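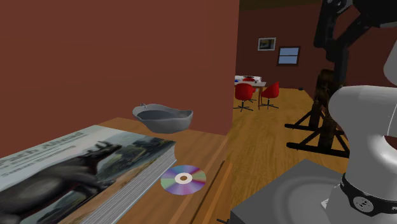 Notebook, July. Scene rules for the Kassab sim bench

Started a little after 9:30 with coffee and the rule sheet, and I'm writing this up properly because half of our "rules" live in chat threads and the other half live in my head, and neither place is much good to whoever picks up the Skellau runs next.

The scene open on my screen is the book, disc and bathtub one, with the arm on its pedestal at the right. I'm fond of it! It has three very different things to deal with: a thick book, a flat disc and a little hollow tub, and the disc lies so close to the book that any sloppiness in our clearance rule is going to show.

So, clearance. The old sheet says "objects must not touch," and we all nodded at that for months. But two objects can pass that check and still leave no sensible room for a finger. I've rewritten it so that the gap is measured from the collision shapes, and the number goes in the scene notes along with the seed. If the gap is tight on purpose, write "tight on purpose." Please do this even when it seems obvious (I have been caught by my own obvious scenes more than once).

Rule 4, background furniture. Table, chairs, window and so on stay fixed within a batch. If you want them varied, start a new batch and give it a new name. I know it's a nuisance.

Rule 7, naming. Task text should use the plain word a visitor would use: book, disc, bathtub. No asset codes in the instruction line, those belong in the manifest. I found 51 instructions in the Fluraris batch with codes left in, out of 3000, and fixed them by hand before lunch, with the radio on, which was pleasanter than it sounds.

Rule 9, stopping. Any run that trips the joint limit gets kept and labeled. Don't delete it. Run 122 is the one I keep going back to and I'd have lost it under the old habit.

Still open: whether a flat object near a furniture edge needs its own margin. Vistura's template has a single value for everything and I don't love it for discs. I'll try two settings on seed 1879 and paste the numbers under this entry.

Sheet saved as draft, comments welcome, pencil is fine.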